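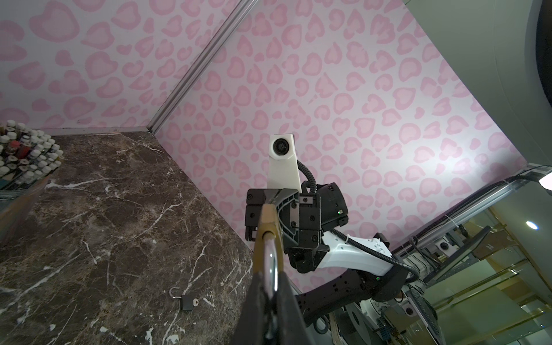 Raed Hourani

July, workshop notebook, started 9.20

Padlocks day. Meant to be paint day but the padlocks have been sitting in my tray since the stocktake and Ilie wants the tagged ones back in the store before the next lot comes in.

Marble top in the pink corner again. The dark brown with white veins hides scuffs well but a dark lock body vanishes on it, I keep patting about for the thing. The beige tag helps. Round tags from now on pls, the long paper ones tear at the hole.

Lock with the tag: was lying open on the table, shackle up. Left it like that. Rule for everyone: open locks stay open until the key is in your hand. We lost two last month to somebody clicking them shut to be tidy.

The big silver shackle is a different job. Needs a wipe with the soft cloth, no paste, the Gritik stuff leaves a grey film round the bend and then you're at it for another 20 minutes. Tried it on an old one. Don't.

Keys: 16 on the ring, should match the sheet. Sheet says 16 as well so fine, but key for 56 has no label, only a dab of green. Asked Ilie, waiting.

Paints. The round metal tin is in the back corner of the table, on the left, and it is packed. Small bottles, white caps mostly, reds browns greens all jammed in upright. Getting one out of the middle means lifting its neighbours first. Want to split them into two tins, browns in one and everything else in the other. Or colour dots on the caps, you can't read a label when they're in that tight. Jonent do a shallow tray which might fit, order code ends 2,302 I think, check before ordering.

Do NOT put the tin on the Zuvwood shelf, the shelf bows.

Walls. Still like the leopard hearts, still the only one who does. Metal strip down the corner: went over it with a damp cloth, dust collects along the edge where the grey wall meets the pink one. Needs doing weekly realy. No spray on the pattern, it marks.

11.45 tea

To do
- label for key 56
- second tin (ask upstairs, they had biscuit tins)
- more round tags, same beige
- felt pads for the bigger locks so the marble dosen't get scratched
- put Gritik at the back of the cupboard

Left off at the shackle wipe, cloth is in the left drawer. Paints tomorow if the tin turns up.

Last updated: July, 16.20

Workshop notebook | Contact: Raed Hourani, bench room | Back to top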